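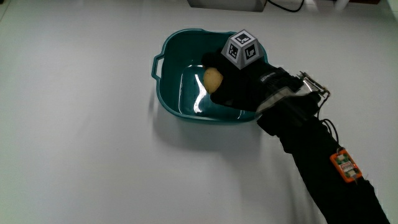 Dishpan

A dishpan, also called a washing-up bowl, wash basin or dish tub, is an open container used in the kitchen for washing dishes, rinsing vegetables and carrying small amounts of food or water. It is placed in a sink, on a counter or on a table. Most dishpans made today are plastic, though enameled steel and stainless steel versions are still sold.

Shape and materials

Dishpans are round, oval, rectangular or square. Square basins usually have rounded corners, which are easier to wipe out than sharp ones, and sloped sides, so that several can be stacked. The rim is turned outward to stiffen the wall and give the hands something to hold. Some basins have a loop handle molded in one piece with the rim, like the teal one shown with a single yellow potato in it. A loop can also be used to hang the basin on a hook.

Plastic basins are commonly made of polypropylene or polyethylene by injection molding. Both materials are light and do not chip plates as readily as metal or stoneware does. They scratch over time, and light colors may stain from beets, turmeric or tomato sauce. Enameled basins hold their color longer but rust where the coating is broken.

Names

In the United States "dishpan" is the older word and "dish tub" or "wash basin" is common in stores. "Washing-up bowl" is the usual British term. A basin kept only for vegetables may be called a prep tub or a rinsing bowl.

Use with potatoes and other root vegetables

Root vegetables are often washed in a basin before peeling. Soil settles on the flat floor and can be poured off outdoors, which keeps grit out of the drain. Potatoes are rubbed by hand or with a stiff brush, lifted out, and rinsed again in clean water. Peeled potatoes darken in air and are kept under cold water until they are cooked.

Small, smooth-skinned potatoes need little more than rubbing. Larger ones with deep eyes are brushed - a vegetable brush with short bristles is the usual tool. Potatoes meant for storage are left unwashed, as damp skins rot sooner.

Manufacture and collecting

Older basins are collected in a small way. The household goods collector Ambros Zwahlen cataloged 298 of them, most in enameled steel, and sorted them by rim type and handle. His list includes square plastic tubs sold under the names Stilliveo and Ullus. The Ullus tub was made in 2 sizes, the larger with a handle on one side only.

Care

Plastic basins are washed with dish soap and dried upside down. Stains can be lightened with a paste of baking soda and water. Scouring powder dulls the surface and is avoided. A basin used for raw meat or for cleaning floors is kept apart from those used for vegetables, often by color.

See also

Colander
Enamelware
Sink
Vegetable brush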